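Everyday Laundry and the Small Work Table: Folding, Storing and Putting Away
Student project report, Home and Interior Studies
Submitted Sep 25, 2020

Why we picked this subject

When our group first sat down to choose a topic, most of the ideas on the list were a good deal grander than folding cloths. There was a plan for a whole kitchen, and another for a reading corner in the Rotudau residence hall, and we liked both of them very much. But we kept coming back to something one of us had said in passing, that the part of housework she put off the longest was the last few minutes of it, when everything is washed and only has to be folded and put somewhere. We all laughed because we all do the same thing. So that became our project: the table where the folding happens, the bin where the folded things go, and the habits that grow up between the two.

We called it the Cevel project, after the street where three of us share an apartment and where the first trials were done on the kitchen table among the breakfast things.

What we wanted to find out

We wanted to know what kind of surface people like to fold on, whether an open bin or a drawer is easier to live with, and how a cloth should be folded so that it stays folded when you reach for the one next to it. That last question sounds tiny, but it took up more of our evenings than the other two together!

How we went about it

We asked students in the Rotudau hall to fold a mixed pile of small household cloths — dish towels, dusters, face cloths, a few napkins — and to put them away in whatever way felt natural. Nine students took part over the weeks we had. Each of them did it once on a bed, once on a desk, and once on a plain table we had cleared for the purpose, and afterward we sat with them and talked, usually over tea, about what had been comfortable and what had been annoying.

One member of the group was spending the term in Guimarães and ran the same talk with her host family, who had very firm opinions about napkins. We haven't mixed her notes with the others, since the family did its folding standing at a tall counter and that changes a lot, but they were a pleasure to read and we have put them in the appendix.

For written guidance we leaned on the handouts from the Kisutance evening course, which two of us took last October. The handouts suggest folding every cloth to the width of your own hand, and we used that as our starting rule.

What we learned about the table

The bed lost, and it lost badly. Everyone found it soft and low, and the cloths slid into each other. The desk did better, but desks belong to students and students keep things on them, so there was always a pile of notes to be moved first and moved back again later. The cleared table was the favorite by a long way. People liked having a flat, firm surface with room to put the bin right beside their work, and several said they would happily do the ironing there too.

We did talk about buying a proper folding table for the hall. The nicest one we found was priced at 495, delivery not included, and after one rather gloomy meeting we agreed that a table the hall already has would do the job perfectly well.

What we learned about the bin

A drawer looks tidier, and we went in expecting it to win. In daily use the open bin was kinder. You can see what is in it, you can carry it to the table and back, and a person in a hurry can drop one folded cloth in without rearranging the rest. We came to prefer a rectangular bin, as folded cloths sit neatly along a straight wall and leave the other side free for the next few. A handle at each end is well worth having if the bin is going to travel up and down stairs.
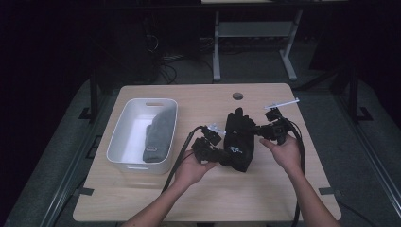

Should a folded cloth be laid flat in the bin or stood up against the side?

Stand it up if the cloth is thick enough to hold its shape, and lay it flat if it is thin. A thick towel keeps its fold when it leans on the wall, and you can take out one without pulling at its neighbor, while a thin napkin slumps and comes open.

What we would do differently

We would start the trials earlier in the term, before everybody's laundry turned into an emergency. We would also ask people to come back after some 3 weeks and show us how their bins looked by then, as a neat bin on the first day says very little. The hand-width rule needs another look too. It worked nicely for dish towels, but people with small hands ended up with thick little bundles that sprang open, and a fixed width taken from the bin itself might be friendlier to everyone.

The appendix has the question sheet, the notes from Guimarães, and our drawings of the four folds we tried.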